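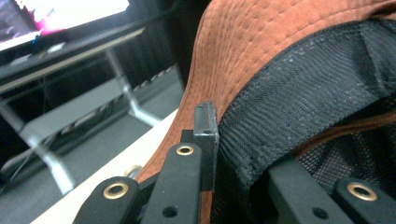

棒球帽里面那圈吸汗带发硬，到底能不能水洗？

小豆汤圆
发在：衣物护理

各位好，来求助了。我有一顶棉的棒球帽，戴了快两个夏天，基本是爬山、遛狗、下楼买菜都戴它，里面那圈吸汗带现在摸起来硬硬的，还有一层白花花的汗渍，凑近了闻……算了不说了。帽檐边上也有一点点灰印子。

我之前有过惨痛教训！大学时候有顶很喜欢的帽子，图省事直接丢洗衣机，跟牛仔裤一起洗的，拿出来帽檐从中间折了一道，怎么掰都掰不回来，最后只能扔。所以这次真的不敢乱来。

这顶是在Flondau的店里打折买的，212块，原价我记得贵不少，标签早就剪掉了，所以也没有洗涤说明可以看。想问三件事：
一是能不能整顶泡水，还是只能局部擦？
二是会不会掉色？颜色比较深，我怕洗完一块深一块浅。
三是干了以后帽顶塌了怎么办？
我家水龙头出来的水偏硬，不知道有没有影响。先谢谢大家！

阿柚不吃柚子
帽子党来了，家里大大小小一柜子，基本都是自己手洗的，说说我的办法哈。

先搞清楚帽檐里面是什么。用指甲轻轻弹两下，声音闷闷的、有点像弹硬纸盒，那里头多半是纸板，千万别泡，一泡就软，干了就是波浪形。声音脆一点、弯一下能马上弹回来的，一般是塑料片，可以下水。现在的帽子大部分是塑料的，老款和特别便宜的要小心。

再测掉色。拿一块白毛巾角沾湿，在帽子里面不显眼的地方按一会儿，毛巾上没颜色就放心洗。要是有颜色，就老老实实只擦吸汗带，外面用拧得很干的布带过。

能下水的话，我是这么洗的：盆里放凉水，加一点点中性洗衣液（我用的是Toris那款没香味的，别的中性的也行），搅开了再把帽子放进去，泡12分钟左右不用太久，中间翻个面。吸汗带那一圈用旧牙刷顺着一个方向刷，别来回猛蹭，会起毛。汗渍特别厚的地方先抹一点洗衣液停一会儿再刷，白花花那层其实大部分是盐，水一泡就松了。帽檐上要是有一道一道的车线，顺着线刷，灰都是卡在线缝里的，横着刷越刷越毛。

漂完千万别拧！拿干毛巾包住压水，多压几遍。然后找个大小差不多的碗或者小皮球，帽子扣上去，帽檐用手捏出你喜欢的弧度，放阴凉通风的地方。我一般晚上八点多洗，第二天下午就能戴了，梅雨天就别指望了，开风扇吹吧。

帽顶塌的话，半干的时候在里面塞毛巾撑起来，前面那两片多塞一点。如果是本来就软塌塌没衬的款，那它就是那样的，别跟它较劲。

水硬问题不大，最后一遍漂洗可以滴几滴白醋，干了之后会软一点，味道散得很快。

山脚下的老猫
直接洗碗机上层，我洗过好几次都没事。

阿柚不吃柚子
回复楼上：你胆子真大……洗碗机热水加洗碗块，有的洗碗块里带漂白成分，深色的帽子很容易花。你那几顶可能是浅色化纤的吧？楼主这个是深色棉的，我不建议冒这个险。

咸蛋黄女士
补充一个懒人版。我在Okoro小区门口那家干洗店问过，人家洗一顶帽子也收钱，还不包帽檐变形，我就自己回来弄了。平时戴完回家，用湿巾把里面那圈擦一下，然后翻过来晾在门后挂钩上，不要马上塞进柜子里。就这么一个动作，我现在一个夏天只需要大洗一两次。出汗多的话可以买那种贴在里面的一次性吸汗贴，我买的是548片一大箱的（跟同事拼的，拼完我还是用不完），贴完就撕，缺点是额头那里会稍微紧一点，头围大的慎重。

还有，千万别用84！我毁过一顶，边上一滴就是一个白点，后来只好拿去给小朋友玩沙子戴了。

小豆汤圆
回来反馈！弹了一下是脆的，掰了能弹回去，应该是塑料片，毛巾测试也没掉色，就照阿柚的办法洗了。那盆水……我拍都不敢拍，比我家狗洗澡的水还黑。现在扣在一个汤碗上晾着，吸汗带已经不硬了，太感动了！帽檐边的灰印子还剩一点点，打算等它全干了再看要不要补刷。

咸蛋黄女士
灰印子要是还在，可以拿干净的白橡皮轻轻擦，我鞋子上也是这么弄的，先在里面试一下哈。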